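From the Packing Table

Well, May got away from me again! I sat down on Monday with a cup of coffee to sort out the pantry supplies, and by lunch I had rearranged half the back room and lost my good scissors under a stack of flattened boxes. They have since been found. Thank you to Emiko Shimada for spotting them, and for not laughing very much.

The big job this month was the snack bags. We sent out 566 of them, which beats last spring by 30, and I am still finding twist ties in my coat pockets. I used to do all the packing on the old wooden table with nothing on top of it, and anybody who has ever tried to wipe spilled sugar out of wood grain knows how that went. So now the white top goes on first, every time. It wipes clean in one pass, and labels peel off it without leaving that gummy patch behind (I have opinions about gummy patches).

The other change is that I only let one kind of thing onto the table at a time. I know, I know, it sounds fussy. But when everything comes out of the boxes at once I start grabbing whatever is closest, and then somebody ends up with two of one thing and none of another and I get a very polite note about it. 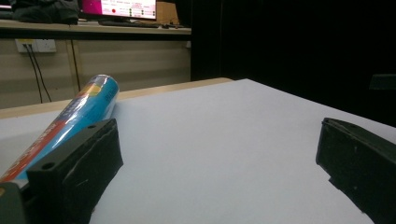
One blue package on the white top, and plenty of elbow room.

Anything long or rounded goes down at a slant now, over to the left. I picked that up from Itsuki Kuroda, who packed orders at Merner for 11 years and can't walk past my table without moving something. He's right, though - I'm right-handed, and keeping that side clear means I'm not reaching over things all morning. I also turn the labels up when I can, so I can check them before they go in a bag instead of fishing them back out.

A few odds and ends. We are low on the medium paper bags, the ones with the flat bottoms, so if you have a stash at home I'd love to take them off your hands. The tape gun is sticking again. And please stop putting the markers back in the mug with no caps on - I threw out a whole handful last week and it hurt my feelings.

Next month's goal is 750 bags, so come by any morning after nine. The coffee will be on, and I'll save you a spot at the table!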